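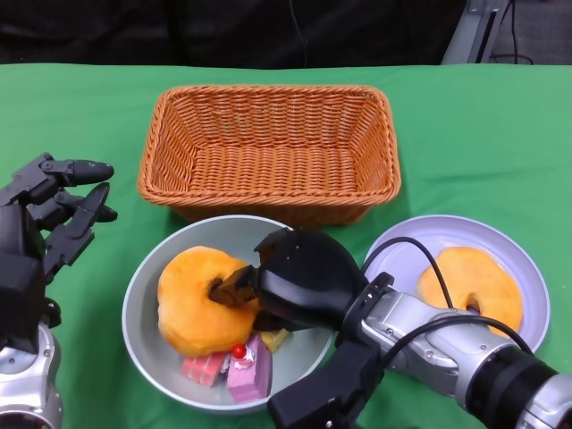
Right hand on the donut in the bowl, left hand hanging back. Wicker basket still empty.

OK, donut thread. I've spent most of May on the software that decides when a hand should close, and I want to write it down while I still remember why half of it exists.

Setup for anyone new: two arms, a policy that spits out chunks of 50 actions at a time, and a little layer I wrote that sits between the policy and the motor commands. The layer is called Triretti. I did not pick the name, I inherited it from a folder.

Donuts are a mean object for this! Two ways to pick one up: pinch the ring, or put a finger through the hole. In our demos people did both, whatever felt good that day. So the policy learned both, and then sometimes it would start one and finish the other.

What that looks like in the logs: the finger target drifts toward the hole for most of a chunk, then the next chunk comes in and wants the outside edge. The blend between them lands a fingertip on top of the dough. Every plot has the same ugly little step in it.

First thing I tried was longer overlap between chunks. Smoother motion, same wrong spot. I should have seen that coming, averaging two good plans gives you a bad one.

Second thing: went back through 214 demos and tagged each grasp as "hole" or "edge". Took me two evenings and a lot of coffee. Hole won by a mile for anything sitting in a bowl, edge won on flat plates. Makes sense, the bowl rim gets in the way of your knuckles.

So now the tag is an input. Planner picks one at the start of the reach and it's locked until the hand opens again. You can't change your mind halfway. It's maybe 30 lines of code and I'm mad about how long it took me to get there.

The part I'm still fighting is perception. Once the forearm and cables swing over the plate, the head camera loses a chunk of the other donut, and the tracker (we use Jultico) likes to shrink the mask to whatever is left. Then the center of the donut "moves". It did not move, buddy.

Current fix: when a mask loses area and the arm's projected outline overlaps it, freeze the pose and trust the last good one. Arm outline comes straight from joint angles so it's cheap. Latency went up 2 ms, I can live with that.

Cake slices are next. Different problem, no hole, and that cherry on top is exactly where the grasp scorer wants to put a finger. I may just mask out the top face and see what happens.

Someone asked if the grasp tags will be in the dataset release. Yes, as a separate file, once I've rechecked the ones I did after midnight. The replay viewer needs a fix first, it crashes on any episode with a missing tag.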